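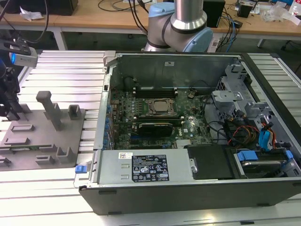 Geöffneter Desktop-Rechner, auf der Seite liegend, auf einem Nutentisch aus Aluminium.

Sechzig statt fünfundvierzig
Die Asadi-Schule in Grendton stellt ihr Stundenraster um

26. Juli 2018

Wer an der Asadi-Schule im Januar nach dem neuen Raster fragte, bekam eine Tabelle gezeigt. Links standen die alten Stunden zu 45 Minuten, rechts die neuen zu 60, dazwischen die Umrechnung für jedes Fach. Ein Fach mit vier Wochenstunden kommt im alten Raster auf 180 Minuten, im neuen auf drei Stunden, und der Wert geht glatt auf. Bei zwei Wochenstunden geht er nicht auf: 90 Minuten ergeben anderthalb neue Stunden, und halbe Stunden kennt der Plan nicht.

Die Schule löst das über einen Wechsel zum Halbjahr. Zweistündige Fächer werden in der einen Jahreshälfte mit zwei neuen Stunden unterrichtet, in der anderen mit einer. Welche Hälfte die stärkere ist, legen die Fachschaften fest. Kunst und Musik sind gegenläufig gekoppelt, ebenso Erdkunde und Geschichte, so dass die Gesamtbelastung je Klasse konstant bleibt. Einstündige Fächer laufen nur noch in einem Halbjahr mit einer Stunde und werden im anderen alle zwei Wochen erteilt.

Betroffen sind 659 Schülerinnen und Schüler in 22 Klassen. Der Unterricht beginnt weiterhin um 8.00 Uhr. Zwei Stunden liegen vor der ersten großen Pause, zwei danach, die fünfte folgt bis zur Mittagszeit oder schließt an sie an, je nach Jahrgang. Zwischen zwei Stunden eines Blocks liegen fünf Minuten für den Raumwechsel.

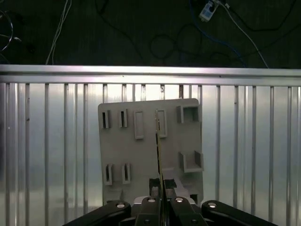 Platte mit schmalen Steckhaltern und offenen Fächern.

Aufwendiger als die Umrechnung der Fächer war die Belegung der Fachräume. Im alten Raster wurden Naturwissenschaften und Technik überwiegend in Doppelstunden erteilt. Ein Fachraum war damit für 90 Minuten gebunden, auch wenn der praktische Teil kürzer ausfiel. Im neuen Plan wird der Raum je Stunde vergeben. Das erhöht die Zahl der Wechsel und verkürzt die Zeit für Aufbau und Abbau. Für Versuche mit langer Vorbereitung sind deshalb je Woche feste Doppelblöcke reserviert, die von den Fachschaften bis zum Donnerstag der Vorwoche belegt werden müssen. Was bis dahin nicht eingetragen ist, geht in die allgemeine Raumvergabe zurück.

Gerechnet wird mit dem Planungsprogramm Tridard, das die Schule schon für die Vertretungen nutzt. Der erste Durchlauf hinterließ rund 17 Konflikte, überwiegend bei Lehrkräften, die an zwei Standorten unterrichten. Ihre Fahrzeiten waren auf das alte Raster abgestimmt und mussten neu erfasst werden. 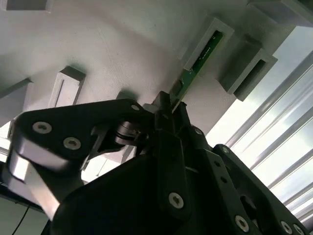
Ein eigener Punkt ist die Mittagsverpflegung. Der Lieferant Grurkel gibt das Essen bisher in einem einzigen Zeitfenster aus. Künftig sind es zwei, versetzt um eine halbe Stunde: zuerst die Jahrgänge 5 bis 7, danach die übrigen. Der Liefervertrag bleibt unverändert, angepasst wird nur die Anlage mit den Ausgabezeiten.

Für die Lehrkräfte ändert sich die Berechnung des Deputats. Maßgeblich sind nun Minuten je Woche, Überhänge werden auf einem Konto geführt und bis zum Ende des Schuljahres ausgeglichen. Offen ist noch die Behandlung der Klassenarbeiten. Die bisherigen Vorgaben nennen eine oder zwei Unterrichtsstunden als Dauer – gemeint sind Stunden zu 45 Minuten. Die Fachschaften Deutsch und Mathematik wollen die reine Arbeitszeit beibehalten und die restliche Viertelstunde für Rückfragen und Organisation nutzen. Für die Fremdsprachen steht eine Regelung aus, sie soll vor den ersten Arbeiten des neuen Schuljahres vorliegen.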